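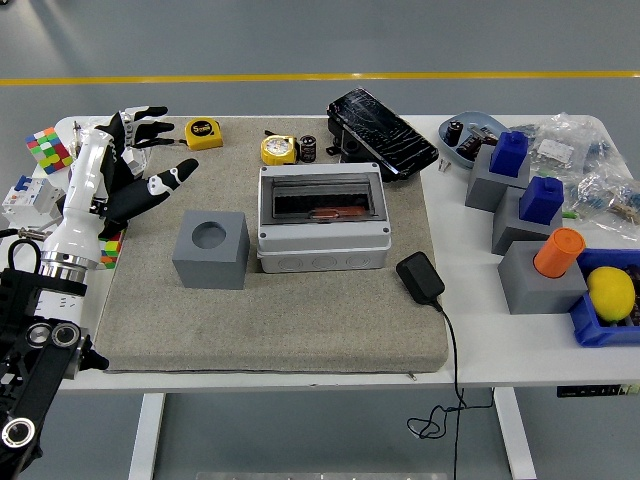 The Rindberg Manipulation Challenge is an annual student competition in robotic handling, held at the Varela technical college in Clutville. Teams programme a single robot arm to pick up, move and place everyday and workshop objects on a table. The objects vary widely in size and shape — tape measures, puzzle cubes, a distribution box with a hinged window, and small electrical parts — and several are laid on a padded mat. Gray blocks topped with blue square pegs or an orange cylindrical peg are also used.

Format

Each team completes 2 rounds. In the first, objects are moved to positions announced by the judges; in the second, pegs are fitted into blocks. A round carries up to 200 points, and marks are deducted for dropped objects. Teams may alter their software between rounds, but hardware must remain as inspected.

History

The competition began as a class project within the college's automation course and was opened to other schools under the sponsorship of Trilleo, a local supplier of training equipment. The first open edition drew 538 entrants. Attendance later rose to 709, and a qualifying stage, held each February, was introduced in response.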